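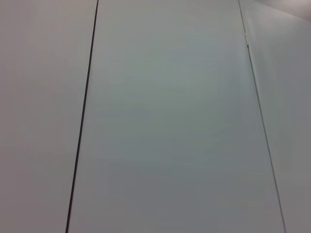
Panneaux muraux Retum, finition mate gris-blanc : mon avis après un hiver

Achetés chez Lultemov pour refaire la petite pièce du fond, celle qui sert de buanderie-débarras-bureau selon les mois. Je voulais du clair, du lisse, et surtout ne plus poncer d'enduit de ma vie. J'écris vite, désolé pour les fautes.

Prix : 655 euros le lot, livraison comprise. Pas donné. Le lot équivalent chez Dindeck était moins cher mais seulement en brillant, et le brillant dans une pièce à néon, non merci.

Livraison. Bien emballé, coins protégés, un seul panneau avec un petit éclat sur la tranche, mis côté plinthe, on n'en parle plus. Par contre c'est lourd. Être à deux, vraiment. J'ai essayé seul pour le premier, mauvaise idée, l'épaule s'en souvient.

Pose. La notice tient sur une page, dessins minuscules, aucune cote. Compter environ 23 minutes par panneau une fois le coup de main pris, le premier m'a pris la matinée. Découpe à la scie sauteuse lame fine, face visible dessous, scotch sur le trait. Colle Sfeir en cartouche, cordons verticaux, ça tient très bien. J'avais prévu 2 cartouches, il en a fallu une de plus, retour au magasin à 18 h, parking plein, bref.

Les joints maintenant, parce que c'est là que ça se joue. Le fabricant les veut apparents. Ok, mais sur du gris aussi pâle un joint un peu ouvert fait tout de suite un trait presque noir, on ne voit que ça. A côté, un joint bien serré reste fin et discret. Donc prendre son temps, vérifier l'aplomb à chaque panneau, et ne pas se fier au mur (le mien part de travers, comme tous les murs de cette maison). J'aurais dû mettre des cales.

La couleur. Vendue comme un gris neutre. Chez moi elle tire vers le bleu-vert sur un pan et vers le gris chaud sur celui d'à coté, selon comment la lumière arrive. Moi j'aime bien. Si vous voulez un blanc franc, passez votre chemin ou demandez un échantillon avant, Lultemov en envoie un gratuitement.

Entretien : éponge humide, savon noir, basta. Attention quand même aux traces d'essuyage, légères mais en lumière rasante on les devine. Microfibre sèche derrière et c'est réglé, enfin presque. Éviter les éponges qui grattent, testé sur une chute, ça lustre le mat et ça ne revient pas.

Pour : rendu net, vraiment mat, pas d'odeur à l'ouverture, se nettoie bien
Contre : poids, notice ridicule, joints qui ne pardonnent rien, pas de profilés d'angle dans le lot (à commander à part, deux semaines d'attente)

Note : 4/5. J'en reprendrais pour le couloir, mais avec quelqu'un pour tenir l'autre bout et trois cartouches d'avance.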